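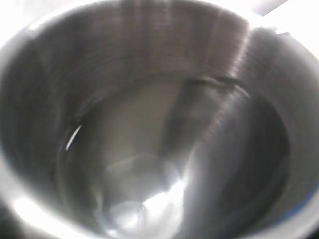
The Cup, the Lid and the Pour

What decides whether a plain kitchen vessel does its job, from the finish on the inside wall to the shape of the rim

By Edvin Westerberg
January 20, 2024

A kitchen cup has four parts worth discussing: the wall, the bottom, the rim and whatever closes it. Manufacturers tend to advertise the wall. Cooks complain mostly about the rim and the closure. The bottom gets very little attention from either group, although it determines how hard the thing is to wash.

The test room at Morsy, a small kitchenware workshop in Irura, has spent most of the past year on this subject. The program covered 19 vessels in stainless steel and clear plastic, all of them sold for ordinary home use, and logged 2630 pours of water, oil, rice, sugar and flour. Ehab Chraibi designed the program and wrote up the results. He had expected the material to explain most of the differences. In his tables the rim accounts for more of them.

Finish

The inside of a steel vessel usually carries the marks of how it was made. Spinning and brushing leave fine lines that run around the wall, following its curve. They are shallow and cause no trouble with liquids. With dry goods they matter slightly more. Flour settles into a coarse brushed finish and stays there after tapping, while a polished wall releases nearly all of it. Sugar shows no measurable difference between the two.

A step or ridge in the wall is a larger matter. Some makers form one deliberately so that pieces nest without jamming. It also gives wet starch a place to collect, and a round sponge tends to ride over it. Chraibi recommends a soft brush worked along the ridge, then a rinse with the vessel held on its side. The transition from wall to bottom should be a wide curve. A tight corner holds residue and is the first place where scale shows in hard-water areas.

Rims and spouts

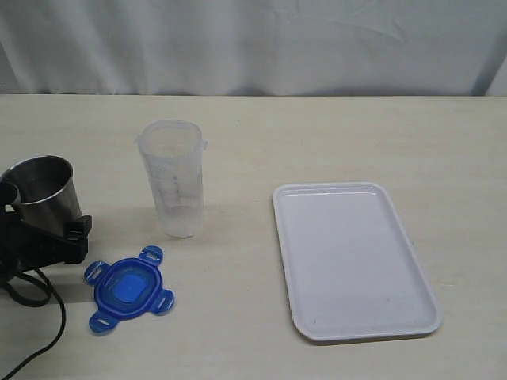

Liquid leaves a cup in one of two ways. If it has enough speed when it reaches the edge, it separates and falls as a stream. If it does not, it clings, turns the corner and runs down the outside. Sharp edges help separation, and round edges work against it. A rolled rim, like the one on the steel cup on the test table, is comfortable to drink from and resists dents, but its curve gives slow liquid an easy path to the outer wall. The clear plastic measuring cup near it has a small pouring lip that sticks out past the rim. A lip narrows the stream and raises its speed, and it tells the user where the liquid is going to come out.

The practical result is that a rolled rim rewards a decisive tilt. Most of the dribbling in the Morsy log came at the start and the end of the pour, when flow was lowest. Users who tipped the steel cups quickly and brought them upright in one movement lost very little. Users who eased into the pour lost more, and they lost most when the cup was nearly full.

Dry goods reverse the ranking. Rice and sugar slide cleanly over a rolled rim. In a narrow spout, rice can bridge across the opening, hold for a moment and then drop all at once. For anything granular, pour from the side away from the spout.

Reading the level

Clear plastic has one advantage that steel cannot match, and it is the reason most kitchens own at least one measuring cup made of it. The level can be checked from outside, with the eye at the height of the liquid. An opaque cup has to be read from above, where the view is at an angle and the far wall appears to sit higher than the near one.

The advantage shrinks as the plastic ages. Abrasive pads and crowded dishwasher racks cloud the surface, and a cloudy wall blurs the line between water and air. Milk and batter can still be read easily. Water becomes difficult. A cup in that condition is still useful for rice or oats, and there is little point in throwing it out.

Width matters as well. In a wide cup, a small error in height is a large error in volume. One wide-mouthed jug in the program, marked up to 700 milliliters, was filled by eye to its 400 line and held 417. The line was printed correctly. The reader had been standing up.

Closures
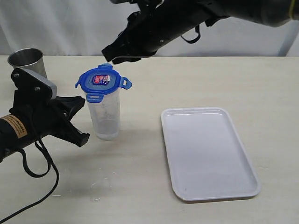
Clear plastic cup with a blue latching lid, next to a white raised-rim tray. A steel cup stands behind.

A lid with side latches seals by pressing a gasket or a molded lip against the rim, and the pressure is only even when every latch is down. With one tab left open, the lid may look closed and still lift at that side. The order of closing has some effect. Pressing opposite tabs in turn keeps the lid level, while working around the circle tends to push it toward the last tab.

The part that fails is the hinge. On most latching lids it is a thin strip of the same plastic, and it whitens before it splits. Vonell, which supplies lids to several small brands, molds its hinges thicker than it once did. The tabs are stiffer as a result, and some users in the program disliked them. Cirport went the other way with a thin, flexible tab and sells replacement lids separately. Both approaches are reasonable. A buyer should check that spare lids exist before choosing the second.

Lids should be stored off the container. A latched lid on a damp cup traps moisture, and any powder left near the base turns into a paste that is much harder to remove once it dries.

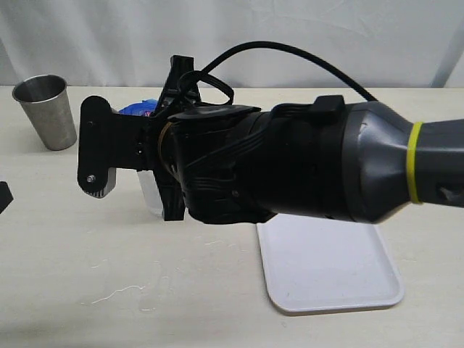
Trays are the least studied item in the set, and Chraibi would like to give them a program of their own. A raised rim does two jobs: it catches what misses the cup, and it stiffens the sheet so that the tray does not flex when lifted by one end. Rounded corners clean easily but pour badly. To return spilled rice or sugar to its container, tilt the tray toward a single corner and keep the long side low, so the grains gather before they reach the edge.

Care is simple for all of these pieces. Wash steel with a soft pad in the direction of the finish lines. Keep plastic on the top rack, away from the heating element. Remove gaskets where they can be removed, and dry them flat. A measuring cup should be checked once against a kitchen scale, using cold water, and the result written on a piece of tape stuck under the base.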